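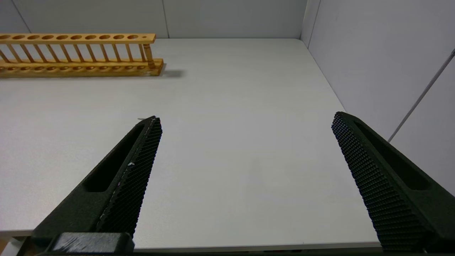 A Common Rulebook for the Robot Bench

Laboratories in the Pritovbridge network have agreed on how a robot arm should be set up, checked and signed off before it handles glassware. The harder work was deciding what to leave out.

By Benedetta Gentile

December 18, 2019

The document that now governs robot work at the Pritovbridge laboratories is 60 pages long. Its first draft ran to 400. Between the two lie several years of meetings, a pilot at the Laizer site, and a long argument over the meaning of the word "clear."

The Bench Handling Code, as it is formally titled, applies to any arm that picks up, moves or sets down laboratory ware on a table shared with human staff. It does not replace the safety requirements that already apply to industrial machinery. Those rules deal chiefly with protecting people from the robot. The Code takes up matters they leave largely to the user: the condition of the gripper, the layout of the table, the training of the operator and the records kept of each session.

"We had good rules for the fence and very few for what happened inside it," said Krishnamoorthy Chowdary, who chaired the drafting group. "Each laboratory had its own habits. Some of them were excellent, but they were not written down, and they left when the person left."

The need became plain when the sites began to compare notes. A review of 1,093 session records, gathered from the Borneck and Laizer laboratories, found that the two sites used the same words for different things. At Borneck, a "failed grasp" meant that an object had been dropped. At Laizer, it also covered any attempt in which the fingers closed and the object shifted from its intended position. The figures from one site could not be set beside those from the other.

Definitions therefore take up the opening chapter of the Code. A grasp has failed if the object is not held at the end of the closing movement, or if it must be set down and taken up again. A session begins when the table is inspected and ends when the record is signed. A table is clear when it holds only the items named in the session plan.

That last definition drew the most comment. Bohdana Lysenko, who manages the benches at Laizer, wanted stricter wording that would have ruled out any fixed rack within reach of the arm while another task was under way. Others argued that racks are part of the work and that moving them between tasks brings errors of its own. The final text permits a rack to remain, provided that its position is entered in the plan and that the arm's path to every other item has been tested at low speed.

The second chapter concerns the fingers. Textured pads are to be looked at under good light before each session, and again after any contact that was not planned. Lint, dust, label adhesive and powder must be removed with a dry, lint-free cloth, or by the method the maker of the pad recommends. Pads with worn or missing texture are to be replaced in pairs. An operator may not change a pad in the middle of a session and continue under the same record.

"People expect the difficult part to be the software," said Dario Melis, who trains operators at Borneck. "A great deal of my day is spent teaching them to look at the pads and to write down what they see."

The Code also sets out an order of practice for new tasks. An operator begins with the gripper open and empty, moving over the table at low speed. Empty racks come next, then empty plastic tubes, then tubes filled with water. Glass is permitted only after 50 consecutive grasps without failure under the same settings. If the rack is exchanged for one of a different material or hole spacing, the count returns to zero.

This requirement has not been welcomed everywhere. Concetta Bortolotti, who directs the small analytical laboratory at Flesar, supports the Code as a whole but considers the count too rigid for a site with one arm and frequent changes of equipment. Her laboratory has asked for a shorter procedure when a replacement rack matches the old one in size. The drafting group discussed the request in November and will accept evidence from Flesar before deciding.

Ms. Bortolotti has also questioned the amount of paper. Each session requires a plan, an inspection sheet and a signed record. At Flesar, the same person may fill in all of them. "A signature is useful when it makes someone stop and look," she said. "If I am signing beneath my own name twice, I would like to know what the second one adds."

Mr. Chowdary concedes the point in part. The next edition is expected to combine the inspection sheet and the record for laboratories with a single operator. The plan will stay separate, and it must be finished before power is supplied to the arm.

Compliance is checked by exchange visits. Staff from one laboratory spend a day at another, observe a session from inspection to sign-off, and send their findings to both directors. Laizer will visit Flesar first. The findings will be open to staff at every Pritovbridge site, together with the written reply of the laboratory concerned.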